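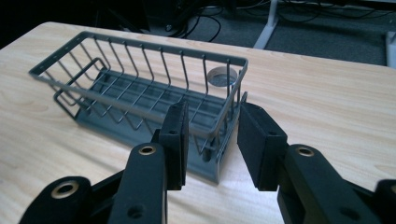

11 Nov 2020. Starch paste, second round. The first batch went lumpy and I let it sit too long before straining, so I have started again from dry wheat starch and am writing the whole thing down this time. Paste is for the hinges on the Utadberg ledgers, which need a repair that can be reversed later. Smooth pale table tops like the one with the grey wire basket on it are fine for pasting out if a sheet of polyester goes down first, but the grain still telegraphs through thin tissue if you press hard with a bone folder, so use blotter under anything lighter than the heavy Jalia tissue. Kelly Heywood found this out on a flyleaf in March and it took her an afternoon to relax the marks out again.

Starch and water, one part to five by volume. Soaked overnight in the small pan with the lid on. Poured off the top water in the morning and replaced it with fresh. Cooked on the low ring, stirring the whole time with the flat wooden spoon. It thickened at the usual point and went from white to slightly grey and glassy. I kept it going for 34 minutes after that. Liam Bunting cooks his for less and then complains it has no grip, so I would stay on the long side.

Left to cool in the pan with a piece of film pressed on to the surface. No skin when I came back to it. Strained three times through the horsehair sieve. First pass is hard work and you have to scrape the underside. By the third it comes through like thick cream. Thinned a spoonful with water for the tissue and kept the rest stiff for board corners.

Test strips

Cut from the offcuts of the Dobson handmade, all along the grain, 10 mm wide. Pasted in pairs with a short overlap, pressed between blotters and boards under the usual weight.

Thick paste: holds well, but dries with a hard line at the edge of the overlap. You can feel it with a fingernail. Would not use on a page that has to turn.

Medium paste: holds, flexes, no line. Paper tore before the join did on every strip I pulled.

Thin paste: cockled the Dobson and let go at one corner. Probably all right for tissue on tissue, not for this.

Going with medium for the hinges. Zane Raudsepp asked whether a bit of methyl cellulose in the mix would slow the drying, as the room is very dry with the heating on. I have not tried it here. Worth a separate set of strips before it goes anywhere near a ledger.
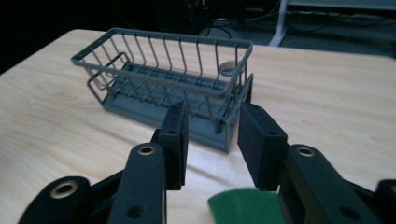

Ledger 13

This is the worst of the set. Front board detached, spine leather powdery, first gathering loose and folded back on itself at some point in its life. Text block otherwise sound. The sewing is good from the second gathering on and I do not want to disturb it.

Surface cleaned the first gathering with smoke sponge, working out from the gutter. A lot of dirt came off the head margin. Stopped short of the ruled columns, as the red ink moves at the slightest touch of damp and I did not like how it looked even dry. Spot tested the brown ink in three places and it is stable.

Tissue hinge torn, not cut, so the edge feathers. Pasted out on polyester, lifted with tweezers, laid into the fold and tamped down with the dry brush. Blotter, board, weight. Changed the blotters after ten minutes and again before lunch.

Roscoe Park wants to know if the old spine piece can go back on. My view is yes if it is consolidated first. He has the consolidant ordered through Erkwood and it has not come.

Checked the hinge late in the day. Flat, no tide line, page turns without pulling. Left under weight overnight all the same.
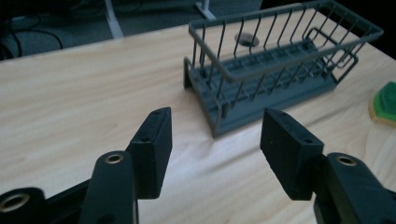 To do

Label the paste jar with the date and put it in the fridge. Throw out whatever is left after a week, even if it smells fine.

Methyl cellulose strips, same paper, same width, same weight.

Ask Chelsea Kershaw for the humidity readings for the store so I can compare them with the bench. She has them on paper only.

Order more blotter. The last pack was thinner than the one before and it goes wavy after one use.

Measure the front board of ledger 13 again before cutting the new spine lining. My two measurements do not agree and I think I read the second one off the wrong end of the rule.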